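The left gripper stopped reporting force, and it took us two days to notice

Anyone running a two-armed cell will have a fault like this sooner or later, so I am writing it up while the log is still open in the other window.

The symptom was dull. On the Clorkgate cell the left arm would close on a part, lift it, and carry on to the next step with nothing between the fingers. No alarm, no stop. The controller believed it had a part because the grip check returned true. The right arm passed the same check and was holding what it said it was holding.

My first guess was the finger pads. I cleaned them, repeated the run and got the same result. My second guess was the threshold in the grip check, which had been edited in July and never documented. I put the old value back. No change, although I have left it at the old value anyway.

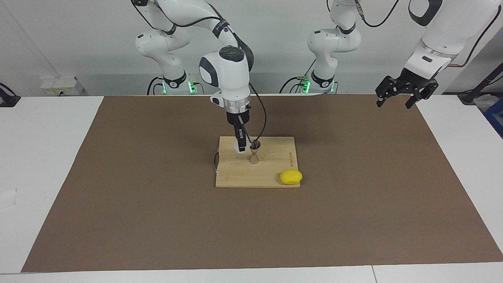 Posted by Tùng Thân
Mar 9, 2022
Filed under: faults, grippers

For the tests we went back to the board routine: wooden board on the brown mat, right arm working over the board, left arm parked well clear with its gripper open. It is a slow routine and not much can go wrong in it. The yellow oval thing on the corner looks like a handy soft target. If a gripper squeezes it too hard there is no harm done.

Ngọc Lại suggested logging the raw force value in place of the true/false result, which I should have done at the start. The right gripper gave a noisy line that rose on contact and fell on release. The left gripper gave 3723. It gave 3723 open, closed, moving, parked, and with me pulling on a finger by hand (arm disabled, brakes on). A real sensor never sits that still.

The value was stale. The force channel on the left side had dropped out during a grip, and the driver kept handing back the last reading it had received. The grip check compared that number with the threshold, found it was higher, and returned true every time. Position data came over a different channel and was fine, so the fingers opened and closed as asked and nothing looked wrong from outside.

The dropout itself was a cable. The signal lead on the left forearm had worn where it bends most, and the break only opened with the forearm turned past a certain angle. Once the driver had lost the channel it did not try to get it back until a full restart. That explains why the fault seemed to clear itself each morning.

Changes made so far:

Replaced the lead and gave it more slack at the bend.
The driver now stamps each force reading with a time. Anything older than two control cycles is treated as missing.
Missing force data fails the grip check and stops the arm.
Added a restart of the force channel, tried once, then a fault.

The third item matters most to me. A false grip on a light part is a nuisance. The same code runs on the Flurnisden cell, where the parts are heavier and people reach in between cycles. That cell stays off until it has the new driver.

I ran the board routine for 24 hours after the repair with no dropouts - then unplugged the lead on purpose and the arm stopped, as it should. The right arm still has its original lead. A replacement is on order from Irkeo.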